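MEDIA RELEASE
October

Gratonov opens up its gripper care routine

I've looked after the hand-held grippers at Gratonov for 3 years, and we're finally sharing the routine that keeps a pair of them honest. It's called Pralum, it takes 60 minutes, and it goes out free to anyone who wants it!

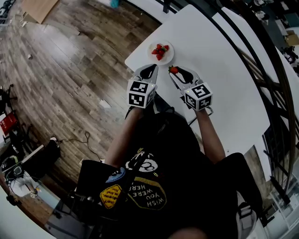 Pads come first in Pralum, then the marker cubes, then cables. I check the rubber for nicks, snug up each cube behind the jaws and make sure no cable is tugging on a wrist. Then it's fruit — a strawberry pinched near the fingertips, with a little plate of them within reach. If the pads are set too hard you'll know pretty quickly (and you'll be wiping down the table).

We've written up 34 checks in all, and our friends at Sibiya have been through every one. The log behind them runs to 729 entries, mostly my own grumbling about loose screws.

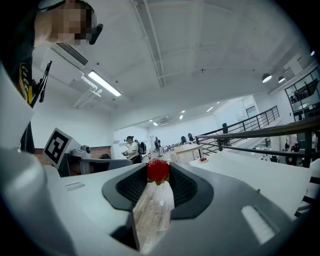

A strawberry at the tip of the gripper finger, with more on the plate beyond.

The Pralum guide is out this month through Wuditz, our parts supplier. Spare pads are on the same page — grab two sets, you'll want them.

Media contact: Gratonov workshop desk, mornings are best.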